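Home Products Cells Accessories Support Request a quote

Denum Bench Cell, two-arm configuration

The Denum is an enclosed tabletop cell for two-arm handling work on small goods. Londetti supplies it as a table, rail, and enclosure, with or without arms. This page covers what to budget for and what has to be in place at your site before delivery.

What the base price includes

The base unit consists of the tabletop, the enclosure frame, three wall panels, and the front rail. The rail is 1390 mm long and takes two mounting plates. Plates can be ordered with the standard bolt pattern or blank for drilling by the customer. Blank plates add no cost but are not returnable.

Arms, grippers, wrist cameras, and the control computer are quoted separately. Customers who already own a pair of arms should send the base drawing with the inquiry. Adapter plates for arms outside the standard pattern are made to order by Tabrizi and ship direct from their shop, so allow for a second delivery and a second invoice.

Wall panels are available in plain gray or in the high-contrast pattern. The panel type can be changed later, but patterned panels are sold only as a set of three. 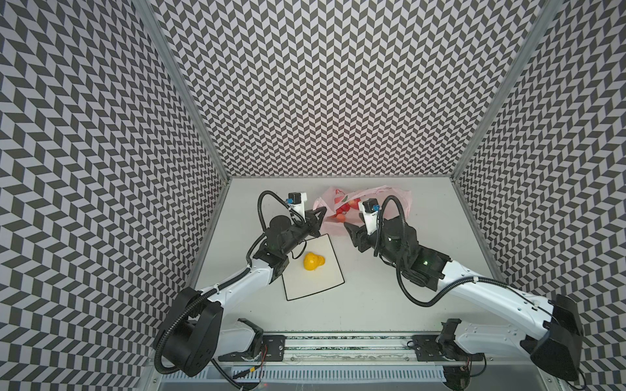 Two-arm setup with wrist cameras and patterned wall panels. Bagged goods at the rear, white board and yellow toy at center.

Planning for soft and bagged goods

Buyers often size a cell by the reach of the arms and leave out the goods. Thin plastic bags crumple, shift when touched, and show whatever is inside them through the film. If bags are part of your work, plan for both arms from the start. Adding the second arm later means a new cable set and a repeat of the calibration visit.

Two-finger grippers are the default. Fingertip pads are a wear item and should be budgeted as a consumable. We suggest inspecting them every 500 hours of operation and keeping one spare set per arm on the shelf.

Cable conduit needs free space outside each elbow. Check the clearance at full bend before fixing shelving or lights to the enclosure frame.

Site requirements

Table depth is 700 mm, not including the front panel. Leave the ventilation slots clear. The base unit without arms weighs nearly 149 kg and needs a level floor. Two people and a pallet jack are enough for unloading, and a standard single door is wide enough if the frame is delivered flat.

Power for the arms and the computer should be on separate circuits. An emergency stop is included with arm packages only. If you are fitting your own arms, the stop circuit is your responsibility and must be listed in your budget.

Ordering

Quotes are valid through the end of January. Installation, first calibration, and operator training are separate lines on the quote and can be removed individually. Spare parts in North America are stocked by Buvummont. Please state the panel type, plate type, and arm model with every inquiry.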